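The arms at Hladun, part four
December 2021

Well, it's been a good long while since the last update, and a few of you have written to ask whether I'd given up and taken up lawn bowls. I haven't! The two-armed robot is up and going at the Hladun workshop, and I've spent more evenings with it than I'd care to admit to my wife.

Most of the past month went on cables. Bienvenido Dela Peña (who has far more patience than I do) talked me into leaving a generous loop at each wrist, and he was right, as he usually is. I'd had the left one too short back in May and it tugged every time the gripper turned over. I bought 80 cable ties and I have no idea where they've all gone. 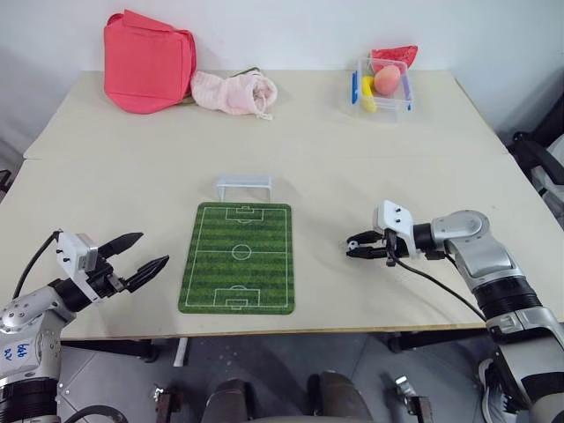 The other big job was slowing everything down. I had the speed at 70 per cent of full, which felt very grand until I was trying to get both grippers near the same little thing, and then it was all elbows. I've dropped it right back and it's a much nicer machine to stand beside – calmer, if that's the word.

Next up is the matter of the fingers. The pair on the left are pointed and ridged, the ones on the right are slim, and I keep changing my mind about which I prefer. I might print a softer set over the holidays if the colour I want comes back in stock (grey, to match, I'm fussy like that). Bienvenido reckons I should finish the wiring labels first.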